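Costello House Facilities Desk
Ticket 2000: Staff kitchen, cup and draining rack
Opened by: Enda Horgan
Date: December 2, 2023
Status: Open

Reported fault: cups left on the table overnight, with water rings found on the surface. 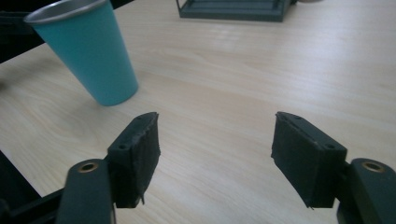 The Selach cups were issued to this floor in May and hold 300 ml each. Staff are reminded that they are to be placed in the rack after rinsing. A cup left tilted on the bare tabletop, as the teal one is, may roll and will drain onto the wood grain.

Step 1. Confirm that the rack is clear before use, then carry the cup across with its mouth upwards.
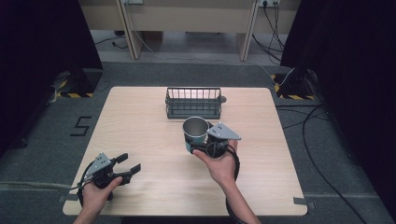 Step 2. Place the cup inside the wire rack — never on the table beside it. Empty the base at the end of the day.

Marks which remain after wiping should be reported to this desk

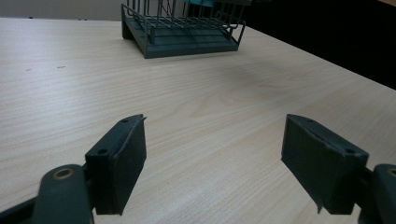 and should not be treated with scouring powder. A request for two absorbent mats has been sent to Delel. The ticket will stay open until they are delivered.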